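Open day at the old presidential residence, Groltitdale

The residence at Groltitdale opens to the public in March and again in the fall. I went on the spring visit with Charito Mercado, who covered the presidency for a local paper in the years when reporters were still let in by the side gate. Tickets are free but you have to sign up ahead. Our group had 40 people in it, and there was another group behind us by ten in the morning.

You come in through the lower garden, past the guardhouse. Bags go through a scanner and you get a paper badge. The drive up to the main house is steep, and two of the older visitors took the cart. The party had its own gate on the far side, and Charito said most of the traffic went through that one during the last two terms.

The house itself is smaller than it looks on the news. There are 57 rooms, of which visitors see nine. The reception hall comes first. It has the long table where cabinets were sworn in, and portraits of every head of state up to the one before the current one. The first lady's portraits used to hang here too. They were moved to the east corridor after the family left, and they hang there in a row with small printed cards giving the year and the painter. One is by Plutari and is better than the others.

Our guide, Remedios Layug, has worked in the building under three presidents. She was careful about politics. When a man asked her how much the birthday receptions had cost, she told him the accounts were in the national archive and he could request them. He asked again in the dining room and got the same answer. She did say that the largest reception had 166 place settings and that the kitchen staff slept in the laundry that night. 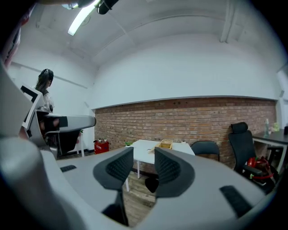
The east wing was the private office, and it's the part most people come for. The desk is still there, with the two telephones and a wall map of the districts. Next door is the room where the family's foundation was run, and it has been turned into a display about public money: copies of invoices, letters to the Maglaya ministry, a list of land transfers. It reads dryly and I thought it was well done. The text panels are small black type on pale gray, about the same gray as the gripper in the photo, and under the ceiling lights I had to stand close to read them. Charito found one of her own articles in a case, with the date wrong by a year. She wrote it down to send to the museum office.

We had half an hour in the gift room and the garden after that. The gift room holds what foreign visitors brought: swords, carved boats, clocks, a silver tea service from the Skivmont delegation. The catalog lists 144 items. A woman from the audit office wrote the introduction, and it says plainly which pieces were taken home by the family and later returned, and which are still missing.

The cafe is in the former garage. Coffee is cheap and the sandwiches were gone by noon. I talked there with a retired schoolteacher who had last been inside the gates as a child, singing in a choir for a state visit. She remembered waiting a long time in the sun and being given an orange.

A few practical things. The upper floor has no elevator. Photos are allowed everywhere except the private office. The shuttle back to town leaves from the lower gate on the hour – the sign at the cafe says half past, and it's wrong. The fall sign-up opens on the residence's website during the summer, and Remedios Layug said the gift room will be closed then for repairs to the roof.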